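Friday, August 9, 2019

Glaze bench, mostly Mellow, plus some complaining about the kiln

Opened the Jusetti this morning, and the good news is that nothing stuck to the shelf. The bad news is that the pinholes are back. I was so sure I had them beat last time! Same recipe, same clay (the Fraser white, the new bag), and the inside of nearly every test cup has that orange-peel look with little pits in it, worst down where the wall turns into the floor. The outsides are fine. The outsides are always fine.

What I did this time, for whoever picks this up: mixed a fresh 300 gram batch of Mellow, sieved it twice, let it sit overnight, and stirred it again before pouring. It felt thick to me. I didn't write down the specific gravity, which I know, I know. I was going to do it after lunch and then the hydrometer was in somebody else's bucket, and by the time I got it back I had already poured the cups. So please treat everything in this entry as "thickness unknown, on the heavy side."

Firing was the usual slow bisque, then glaze the next day with a 40 minute hold at the top. I had been doing it with no hold at all. The idea was that the bubbles would have time to come up, pop, and heal over. Some of them clearly did, and you can see the smooth halos where they closed. A lot of them look like they popped right at the end and froze open. Maybe the hold is in the wrong place and it wants a drop first and then the soak. Simuser can do that if I add a segment to the schedule, but I can never remember which of its menus saves and which just pretends to.

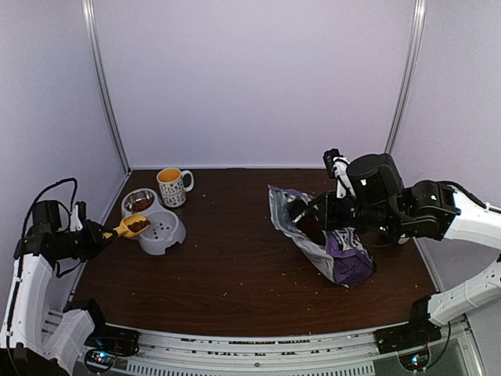
Color is the part I'm happy with. Mellow over the Fraser white comes out warm and sort of buttery, with no green in it, and the green was what drove me up the wall all spring. It breaks a little pale on the rim, and I'd like it not to. What I'm after on the finished pieces is a plain white outside with all the color kept indoors, like the mug at the back left of the table by the pet feeder – white with a small dark pattern going over it, and then yellow when you look in the top. That contrast does so much work! Our cups with yellow inside and out just look like mustard pots. So: white outside, liner inside, and a clean line at the lip if my hands will cooperate. I might try a pattern later, small and dark and repeated, with a stamp and underglaze. Painting it by hand would finish me off.

Tile 81 deserves its own note. It's the one with the extra bit of silica, and it's the only tile from this load with no crazing that I can find, even with ink rubbed over it. I left it on the windowsill and listened for pings like an idiot for a good part of the morning. Nothing. The tile next to it pinged twice while I was holding it. If 81 still looks clean on Monday I'll put it through the freezer and boiling water routine and see if it holds up. It's a tad less glossy than the rest, and I don't mind that one bit.

Also, a confession. I cracked the lid on the Jusetti at 280 F because I wanted to see. It was probably fine at that temperature, but the draft from the side door was blowing right over it, and I can't swear that some of the crazing on the front row isn't my fault. So the front row doesn't count. Next load I'm leaving the lid shut until it's cool enough to touch, and you can all hold me to that.

Things I still don't understand:

Why the pits are worse at the bottom of the cups. Is it thickness (glaze pooling when I pour out), or gas coming off the clay where the wall is fattest? I should cut a cup in half and look at it. I keep saying this and then feeling sorry for the cup.

Whether the new Fraser bag is the same as the old one. It feels shorter to me on the wheel, but I had a cold that week and everything felt wrong.

Whether washing the bisque helps. I rinsed half of them and left the other half dusty, and then I unloaded without checking the marks on the feet. The marks are under the wax somewhere. I'll go over them with the loupe.
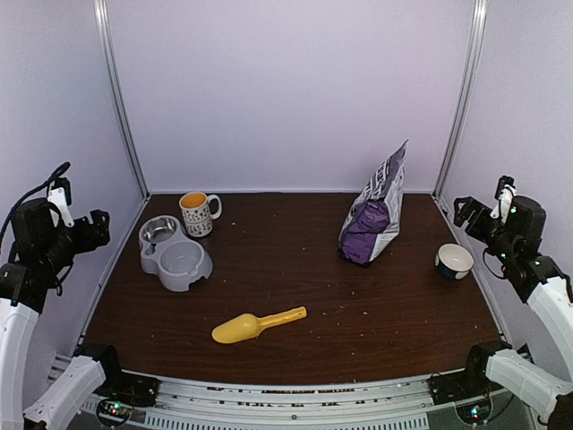 Mudassar Paracha

For the next load I want to change one thing and leave the rest alone, and yes, I have written that sentence in this notebook before. The one thing is thickness. Same Mellow, thinned with water and measured this time, poured for the same count, drained upside down on the slats. I'll leave the hold as it is so we can compare. If the pits go away then I'll stop blaming Simuser, and if they don't I'll add the drop and soak.

Need to order: more silica, wax resist (the jar has a skin on it you could walk on), cone packs. There's a bit of the old Mellow left in the tub with the blue lid and it is for testing only, please don't line your bowls with it. The good cups from this load are on the middle shelf if anybody wants to look. The ugly ones are under the sink, and I'm keeping them until October in case I get brave with the tile saw.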